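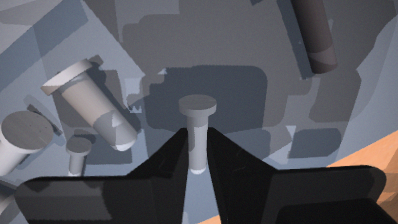
Volume 70, No. 12

The Parish That Learned to Sing Again

In Bedthorpe, the evening prayer begins when it is already dark, and most of the people come in by the side door. The front door is heavy and lets in too much wind from the river. They take a thin green book from the shelf and sit where they always sit. Then a woman in the second row gives the note, without an organ and without a choir, and the whole church answers her.

It is not beautiful in the way of a recording. The older men are slow at the end of each line, and the children hurry. But everyone sings, and a visitor who remembers this parish from before will notice it at once. For many years the people of Bedthorpe listened to their psalms. Now they sing them.

The question of who should sing in church is much older than this small town. In the first centuries the psalms belonged to the whole assembly, and the writers of that time speak of women, children and workers who knew many of them by heart. Later the music became more difficult, and trained singers took it over. The Reformation gave the hymn back to the people in one half of Europe, and in the other half the people kept their own songs for processions and for home. After the Second Vatican Council the Catholic parishes were asked to sing together again. Many of them tried sincerely, with guitars or with old hymnals, and many became silent after some years.

Bedthorpe was one of the silent ones. The parish had a good organist and a choir loft, and so the people in the benches felt that the matter was in safe hands. When the organist retired, there was no one to take the place. For two winters the Mass was spoken from the first word to the last. One parishioner told me that she had stopped noticing. "I thought that quiet was the same as reverent," she said. "Then I went to my sister's church and I cried in the first hymn, and I did not know why."

The change came from a place where few people in the parish had ever been. Breltmont is a Benedictine house two hours to the north, in hill country, with a road that is closed in heavy snow. The monks there keep the full round of prayer, beginning before sunrise. They have never had a famous choir and they do not sell recordings. What they have is a method, if this is not too big a word for it. They sing each psalm on one of a few simple tones, with a clear pause in the middle of the verse, and they teach it to every guest who stays the night.

The pause is the thing that guests remember. In ordinary reading we run from one half of the verse to the other. At Breltmont the whole room stops and breathes, and for a beginner this silence feels very long. On my first evening there I came in too early four times. The monk beside me did not turn his head. He only moved his book a little closer to mine and put his finger on the small star that marks the middle of the line.

A group from Bedthorpe went to Breltmont for a retreat in November, some years ago, and came home with photocopies. They began to pray in the side chapel after work. In the beginning they were 12. They had no permission to change anything in the Sunday Mass and they did not ask for it. They sang one psalm, read one lesson, kept some silence, and went home to cook.

The parish priest told me that he stayed away from the first meetings on purpose. He was afraid that if he came, they would wait for him to begin. When he finally came, he sat at the back, and he had to be told where to find the page.

Today the evening prayer regularly brings 70 people, and this in a town where the Sunday numbers have gone down like everywhere else. Not all of them are Catholics. The Methodist chapel on the hill closed, and several of its members now come on weekday evenings, although on Sunday they drive to another town for their own service. They have brought with them strong voices and strong opinions. It was the Methodists who complained that the tones were pitched too low, and they were right.

There are also people who come and do not sing. A man who works nights at the bakery sits under the window with his coat on and leaves before the final prayer, when his shift begins. He told me he is not sure what he believes. He likes to hear the same words come back.

And they do come back. The green book contains the psalms on a four-week cycle, so that each one returns when it is almost forgotten. It was printed by Flakwood, a small press that mostly makes prayer cards and baptism certificates. The first printing was 1129 copies, an odd number that came from the paper left in the warehouse. Other parishes have since asked for it, and there is now a second printing with larger type.

Success of this kind brings its own difficulties. Some members of the parish feel that the evening group has become a church inside the church, with its own habits and its own favorites. A letter in the parish bulletin asked, politely, if people who prefer the rosary were still welcome in the side chapel. The rosary group had in fact met there for decades, at nearly the same hour. It took a whole spring to find a schedule that both could accept, and I am told that not everyone is happy even now.

There is also disagreement about the difficult psalms. The cursing verses, in which the singer asks God to break the teeth of his enemies, are left out in the official prayer book of the Church. At Breltmont the monks sing them. The Bedthorpe book prints them in brackets, and each leader decides. A retired nurse who often leads told me she always includes them. "I have heard people say worse in the hospital," she said. "I would like them to have a place to say it." Another leader always leaves them out, for the sake of the children.

I asked one of the older monks what he thought about this. He had no objection to the brackets. He said that he had sung those verses for most of his life and had disliked them for the first half of it — after that he began to hear them as the voice of some other person, who had nobody else to pray for him.

During Advent the evening prayer in Bedthorpe is sung by candlelight. On the night of my visit the candles were late, and for the first psalm we had only the lamp near the altar. Few of us could read the page. The woman in the second row gave the note anyway, a little higher than usual, and the people began.

Evening prayer in Bedthorpe begins at six on weekdays. Guests at Breltmont are asked to write in advance.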